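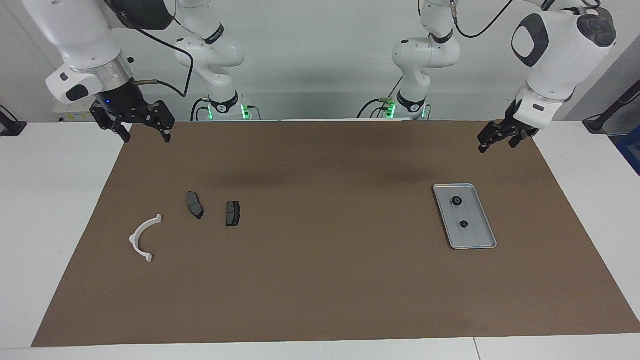

3.2 Laying out small brake parts before fitting

The second part of the study looked at what happens on the bench between opening a parts box and starting the job. In the small garages we visited in Gullholm and Nestthorpe, pads, brackets and loose metal pieces were often left in the box until needed, and mechanics went back to it several times during one brake job. We wanted to know if laying everything out first saved time.

Figure 4. Brake pads, a bracket and a small metal tray on the brown mat used for the layout trials.

The mat was chosen after a short test in January. Bare white worktables gave good contrast with dark gray pads, but parts slid when they were set down and the surface marked easily. A plain brown mat kept the contrast good enough for both the dark pads and the white bracket. We used a matte one under the strip lights at Dosden, where a glossy mat we tried first gave a glare that people complained of.

Each session began with the parts spread out and clear of one another. The person doing the sorting was asked to bring the pads together as a pair, set the bracket beside them, and keep the tray free for clips and pins. No order was given for the first three steps. Most people picked up the pads first and compared them before doing anything else. A few started with the tray, moving it toward the side of their stronger hand.

We recorded 85 sessions. Two were dropped from the timing results when the phone rang and the person walked off, which left us with 83 usable times. The median time saved per job was 23 seconds against working out of the box. That is a small gain on a single car, though the people who took part said they cared more about not losing clips. One point we had not planned for was the bracket. Its curved edge made it awkward to set down the same way twice, and several people turned it over before they were happy with it.

The layout did less for mechanics who already worked from a tray at home or in a previous job. Their times hardly changed. We return to this group in Section 4, together with the notes on left-handed workers.

Related items
Radwan bench height survey, part 2
Storing clips and pins in small garages
Floor mats and table mats: a cleaning comparison

Comments (2)

Rachid Sqalli, 25/04/2021
Did you weigh the mat down at the corners? Ours creeps toward the front of the table by the end of the day – very annoying.

padsandrotors
I'd like to see this done with drum brakes. Far more springs to lose.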